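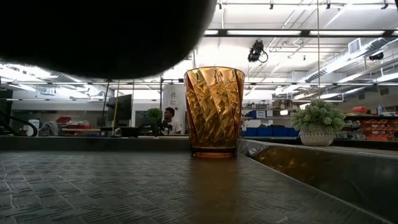
Pivstead glass is a name used by dealers for pressed and molded tableware in amber, green and smoke tones, supposedly made in the town of Pivstead. Whether most of it came from there is doubtful. The works left no pattern book, and few pieces carry a mark of any kind.

Origins

The usual account credits the founder, Ayman Belkadi, with 186 patterns. The figure first appears in a sales leaflet issued by Monum, a retailer with an obvious interest in a long list. Mahmoud Filali, who went through the surviving order ledgers, could match only a small part of it to goods that were shipped. Many of the remaining names look like the same tumbler listed under different colors.

Color

Amber glass is commonly made with iron, sulfur and carbon in the melt. Sellers often describe the Pivstead shade as a secret recipe, but no recipe has been published, and similar ambers were produced by factories in many countries. Color alone is poor evidence of where a glass was made.

Collecting

Prices rose after Hajji, an auction house, sold a boxed set of some 200 pieces. The catalog called the set complete without saying what it was being compared with. Taha Hamdy has argued that at least part of the lot was later work from Hirkumance, where old molds were reused. The auction house did not reply.

Claims that the glass glows under ultraviolet light, or that swirled patterns are older than straight ones, are repeated in price guides without sources.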